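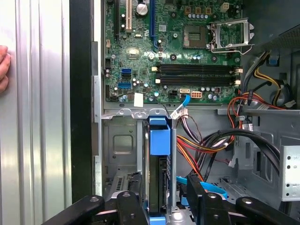
The gripper of the Jaller cell over an open desktop tower. The processor socket and memory slots are empty.

Zarnum Publishes Service Routine for Its Jaller Computer Disassembly Cell

BILLIX, 05/07/2021 — Zarnum today released the full setup and service routine for Jaller, its robot cell for taking parts out of used desktop computers. The routine covers the gripper, the wrist camera, the slotted aluminum bench and the fixture board that receives the parts. It is a free 71-page document and replaces the short checklist that shipped with the first cells.

The gripper takes up the longest chapter. Its finger links are held by hex-socket screws, and small amounts of play in the joints show up as missed grasps on drive caddies and cable plugs. The routine now calls for a gripper check every 113 operating hours. The technician puts the arm in the service pose, locks out motion, and works from the base of each finger to the tip. Each screw is checked with a torque driver and marked with paint. A link that still moves after tightening is replaced, and the old pin is thrown out with it. The check takes some 17 minutes.
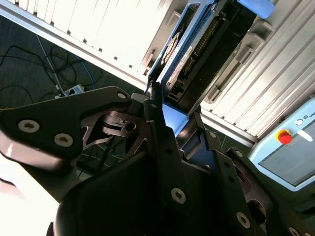
Loose screws were never the hard part, Heather Farquharson said in comments sent to Zarnum after using a draft of the routine. She had more trouble with links that went back on slightly out of line, and asked for a step where the fingers are closed on a gauge block before the arm is released. "If they don't meet flat, you take it apart again," she wrote. "Better then than halfway through a shift."

The step was added as section 3 of the gripper chapter. Zarnum also moved the emergency stop test to the front of the routine, so that it is done before any cover or link comes off.

Camera checks follow the gripper work. The camera sits at the wrist and looks past the fingers, so any change to the fingers changes what it sees. The technician jogs the arm over an open tower and compares the live view with the stored one.
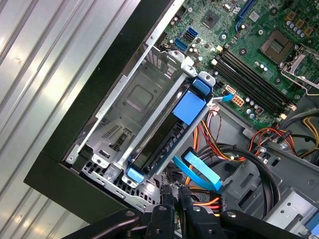
If the fingertips have shifted in the view, the tool offset is measured again and saved under a new number. Old offsets are kept. Zarnum advises against editing them by hand — a wrong value can send a finger into the drive cage.

The last chapter deals with the fixture board, supplied by Fabbri. It bolts to the slotted bench and has places for the parts, including a slot for the hard drive caddy. Boards should be wiped down, checked for cracks near the raised features, and seated again with a known good caddy before work restarts.

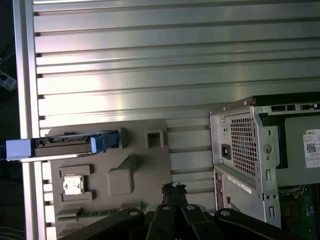

Serena Sorrentino

Cells already in use do not need new hardware to follow the routine. Sites with the older fixture board can order a replacement from Fabbri through Zarnum, with deliveries planned from August. The gauge block can be made in house from the drawing at the back of the document.

Zarnum will accept corrections from users through its service desk. Changes will be listed on the first page of each new version.

Copies of the routine are available on request from the Zarnum office in Billix.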